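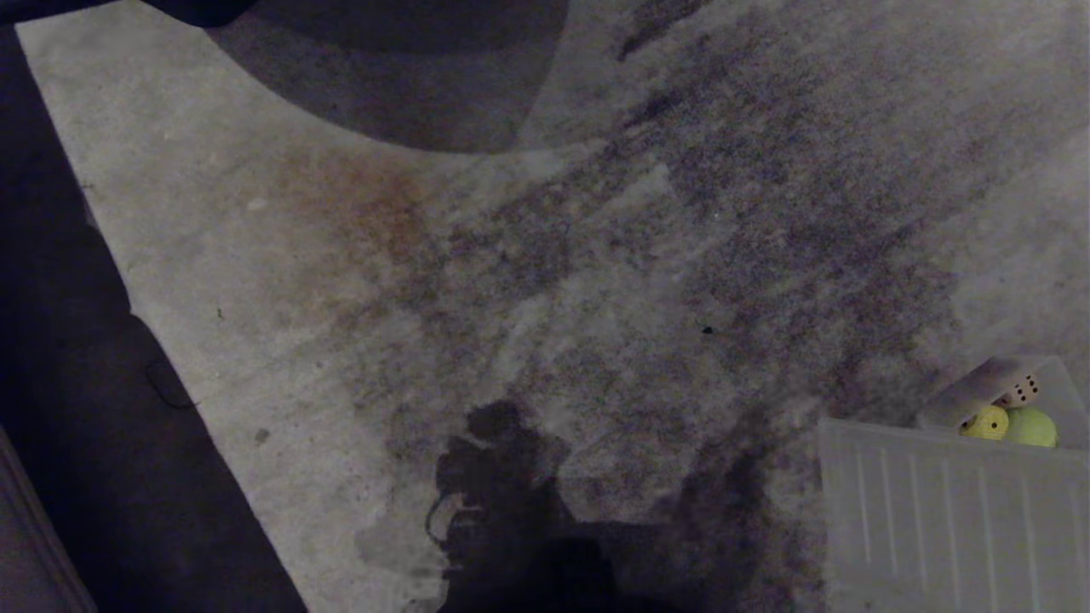 Our carpet is past saving, isn't it, a customer in Holanda wrote to us one May, and should we even bother having you out? We get some version of that note almost every week, so it seemed a good place to start our list of questions. The short answer is that we can't tell from a letter, and we'd much rather come and look than have you tear out a carpet you used to like. The longer answers are below. Grab a cup of coffee, we do tend to go on a bit.

Fistis Carpet and Rug Care
Frequently Asked Questions

Where do you work?

We clean in homes all over Rorville and Holanda, and in most of Tinilville as far as the river. If you live on the other side of the river, please call anyway. We often have a second job over that way and can put the two together, and if we can't, we'll gladly tell you when we expect to be out there next. Our shop, where we wash the rugs that people bring in, is at 181 Mill Street in Rorville. Park in the back and use the wide door, and please don't try to wrestle a wet rug out of your trunk all by yourself. Ring the bell and one of us will come out and take the other end.

Do you charge for the first visit?

No, the first visit is free, and it usually takes 15 minutes unless you have a very big house or a very friendly dog. We look at the fiber, find out whether the backing is sound, ask you what has been spilled and what has already been tried on it, and write down a price. The price we write down is the price you pay, even if the hallway turns out to be more stubborn than we thought.

What should I do the moment something spills?

Blot it! We know the urge is to scrub, and we've done it ourselves at home in a panic with company coming up the walk, but scrubbing pushes the spill down and roughs up the yarn, and roughed-up yarn looks dirty even after it's clean. Use a plain white towel (colored ones can bleed), press straight down, and keep moving to a dry part of the towel. When nothing more comes up, dampen the spot with a little cool water and blot again. If it's something thick, like yogurt or mud, scoop up what you can with a spoon first. Mud is the one case where patience pays, so let it dry all the way and then vacuum.

I already used something from under the sink. Should I tell you?

Please do, and please don't be embarrassed. Half the spots we treat have had something put on them before we get there, and knowing what it was saves us a good deal of guessing. If you still have the bottle, leave it out on the counter for us. We're especially glad to hear about anything with bleach or peroxide in it, and about the powders that you sprinkle on and vacuum up, which like to hide down at the base of the pile and foam up when we add water.

Why did my spot come back?

This one drives people up the wall, and we understand completely. You clean a spot, it looks wonderful, and a few days later there it is again, sometimes a little bigger. There are two usual reasons. The first is that a spill spreads out in the pad underneath, and as the carpet dries, what's down there travels back up the yarn to the tips. The second is leftover soap. Soap stays a bit sticky if it isn't rinsed out, and it grabs the dirt off everybody's socks. A good rinse and fast drying take care of most of it, and if a spot we've treated comes back within 2 weeks we'll come out and do it over at no charge.

Can you get every stain out?

We wish. Some things are dirt sitting on the fiber, and those we can nearly always move. Others are really a kind of dye, such as mustard, red punch, and a few medicines, and those depend on how long they've been there and what the carpet is made of. Rust is its own animal and needs its own treatment. Then there's wear, where the yarn in the walking path has been scratched by years of grit and no longer reflects light like the rest. It will look better after a cleaning, but it won't match the part behind the couch, and we'd rather say so before we start than after.

How should I get the room ready?

Pick up the small things, toys and plant pots and baskets and so on, and take anything breakable off the tables. Vacuum if you feel up to it, and if you don't, we'll do it. We'll move sofas and chairs and set them back down on little foam blocks, so the legs don't mark the damp carpet. We don't move pianos, fish tanks, or full china cabinets, and we'd appreciate your keeping children and pets in another part of the house until we've rolled up the hoses.

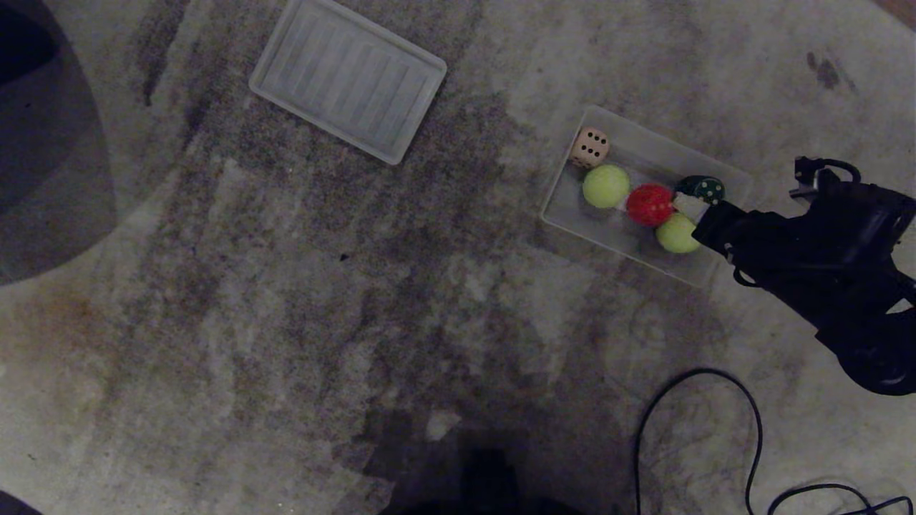

How long will it take to dry?

Most carpets are dry enough for bare feet by evening if we come in the morning. Thick pile takes longer, and so does a muggy day. Turn on a ceiling fan, or set a box fan in the doorway, and open a window only if it's drier outside than in (people forget that part in the summer, and then call us wondering why it still feels clammy at bedtime). Clean socks are fine while you wait. Shoes aren't, and please keep an eye on that step from damp carpet to kitchen floor, it can be slippery.

How often should I have it done?

It depends on who lives with you! A couple with no pets and a habit of leaving shoes by the door can go quite a while. A house with a toddler, a shedding dog, and a teenager who eats in the den will want us more often. For most families once a year is plenty. What matters more is vacuuming, and doing it slowly. Go over the busy paths in two directions, and empty the bag or the cup well before it's full.

What about shag rugs?

We love them and we wash a lot of them, but they do ask for a bit of extra care. Turn off the spinning brush on your vacuum, or use the hose attachment, since the brush can wind up the long strands and pull them loose. Every so often take the rug outside, hang it over a sturdy rail with the back facing up, and give it a good beating. You'll be amazed at what falls out. If there's a table on it, shift the table a few inches now and then so the legs don't always press on the same strands. Flattened places can often be coaxed up with your fingers and a little steam, though go easy on the steam if you don't know what the fiber is.

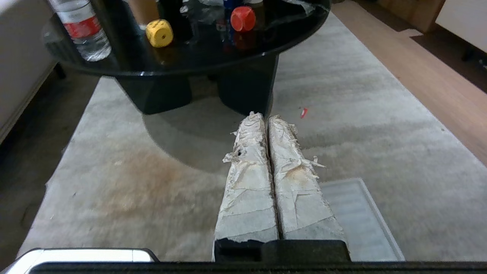
Light gray shag rug with a round black glass coffee table

Can I bring a rug to the shop?

You surely can. Roll it with the pile inside, don't fold it, and tie it in a couple of places with string. Tape leaves glue behind. We've washed more than 200 rugs at the shop, everything from bath mats to a runner so long we had to dry it in a loop. Drop-off is any time from eight in the morning, and we'll call you when it's dry and brushed out.

Is what you use safe for babies and animals?

We use a mild, unscented cleaner and rinse it out with plain water. If someone at home has allergies or asthma, let us know when you book and we'll bring the label along for you to read, or leave the cleaner out altogether and use hot water only. It does a better job than most people expect on an ordinary bedroom carpet.

Do you clean stairs, cars, or couches?

Stairs yes, couches yes, cars no. Stairs are priced by the flight. For couches, look for the little tag under the seat cushions and read us the letter on it over the phone, it tells us whether the fabric can take water.

What if I have to cancel?

Just call, the evening before if you can manage it. We don't charge a fee. Sick kids and snowed-in driveways happen to us too, and we'll find you another morning.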